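Laundry Day at the Stuvudside Toy Library

Come on in! We wash the soft toys in November, before the holiday borrowing starts. The toy library has 95 soft toys on its shelves now, and every one of them gets a turn, even the big old ones that take up a whole drum by themselves.

We use a gentle cycle, 800 spin and no higher, with the liquid soap from Colel because the powder clumps in long fur. After that it's a good shake, a brush with the soft side of the brush, and plenty of time on the rack.

The front-loader, and a fluffy beige teddy in the cream basket with the tan rim. Plush this thick does best with a wash all to itself.
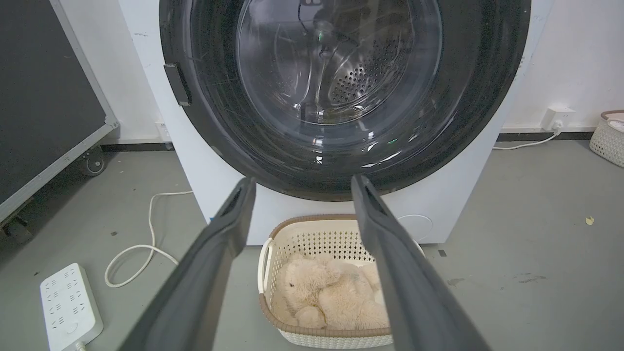 Borrowing opens again as soon as the last ears are dry, and you can keep a toy for 5 weeks.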